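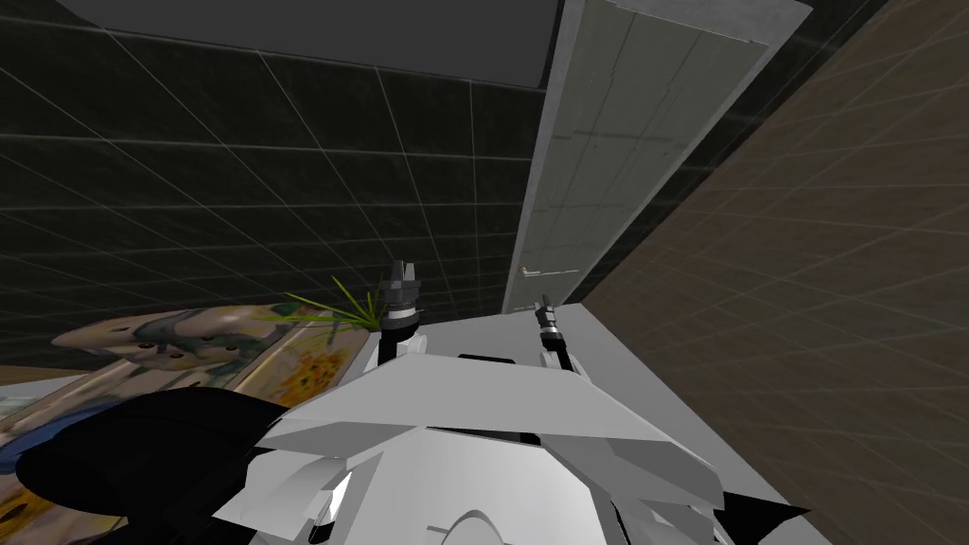
Flisel simulated cell: setup and upkeep

Maintainer: Kilian Koller, Rulelia (Clusthorpe office)
Status: in use, revised in September

Scope

Flisel is the simulated two-arm cell used to collect head-view episodes for door and table tasks. These notes cover how the cell is installed, checked before a run and put right when it drifts. The task definitions live in the tasks folder and are not repeated. Nothing in this file applies to the physical cell.

Contents of the release

Episodes: 1,027
Control rate: 20 Hz
Episode length: up to 300 steps
Room variants: 21
Views: one, from above the torso, looking down over the arms

Each episode is a folder holding the rendered images, a joint log, a gripper log and a settings file. Room variants change wall and floor finishes, furniture, plants and door type. The robot model is the same in all of them.

Installing

1. Unpack the robot model and the room folder side by side. The loader uses relative paths.
2. Run the Camenzind launcher once with the check option. It loads every room and exits.
3. Copy default settings to local settings and edit only the copy.
4. Start a single room and wait for the arms to settle in the ready pose before sending commands.

Ready pose

Both arms are raised in front of the torso, grippers empty, fingers pointing away from the body. The two arms are not mirror images in the ready pose. The right one stands lower and further forward than the left, and this should not be "corrected" in the joint file. Older scripts that assume symmetry will pull the right arm back and spoil the start of the episode.

The upper torso takes up a good part of the view. Leave it in. Masks for the body are generated from the model and will be wrong if the panels are hidden or the view is cropped.

Checks before a run

- Left and right gripper channels are not swapped. Close the left only and look at the image, not the log.
- View tilt matches the settings file. The room appears at a slant in some episodes – this is the stored head pose.
- Grout lines on tiled walls are thin and clean. Shimmer along them means the texture filter has fallen back to its lowest setting.
- The door handle is solid. Push a gripper against it and read the contact value.
- Narrow leaves on plants render as separate blades.

Known faults

Gripper creep: the fingers open slowly after a reset if the previous episode ended under load. Send the open command twice, or restart the room.

Lost contact on patterned table tops: the surface was rebuilt without its collision mesh in an early room pack. Replace the pack. Raising the surface by hand hides the fault and shifts the grasp heights.

Body clipping: at the far end of the head pitch range the view can pass through the shoulder panels. The limit is set in local settings under head. Do not remove it.

Slow first load: expected. Rooms are cached afterwards.

Changing the robot model

Keep joint names and order. After any edit, clear the cache, rerun the check option and rebuild the masks. Episodes recorded before and after a model change must not share a folder – the settings file stores the model version, but the reader does not compare it.

Faults go to the Flisel tracker with the settings file and joint log attached.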